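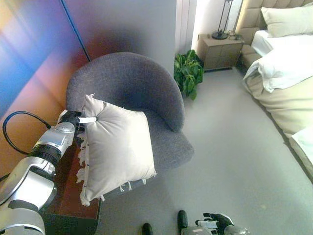

Wudmont room-tidying service, anyone on the trial yet?

latifa_aa
Posted 9/8/24
Hello all, Latifa Ait Ali here, I look after housekeeping at a small guest house in Tristutby (16 rooms, and a great many cushions, my predecessor adored them). Wudmont have offered us a two-month trial of their tidying robot at 2,454 a month with support included, and I'd love to hear from anybody who has lived with one. The rep was ever so nice but he does talk as if it makes the tea as well.

priltau_pete
We had it over the winter, finished in December. Soft furnishings were better than I expected, I must say. It takes a cushion by the corner and sets it on the chair, and if you're not fussy about which way the fringe hangs you'll be perfectly happy. Beds are another matter. Ours never got beyond straightening the duvet, and my ladies were quicker.

Hamish Tipoki
I'd go a bit gently on the corner grip, Pete. We had tassels pulled on two good cushions and Wudmont wouldn't pay, it's in the small print under "delicate trims". Lovely support people, mind you. I looked at Oltmanns too and they wanted 111 a room just for the setting up, so I didn't get far with that!

priltau_pete
Well, ours never harmed a thing, Hamish, and we've got fringes all over the place. Did you have the softer finger covers on? They're an extra but they threw ours in when I asked.

Hamish Tipoki
No I did not, and I wasn't told there were any, so that's rather my point. At that price they ought to be in the box. I still say the money buys you a good part-timer who can do the bathrooms too.

latifa_aa
Thank you both, this is so helpful. I'll ask about the finger covers and get the trims bit in writing before I sign. Pete, did you have to move your side tables out a little for it, or did it manage round them?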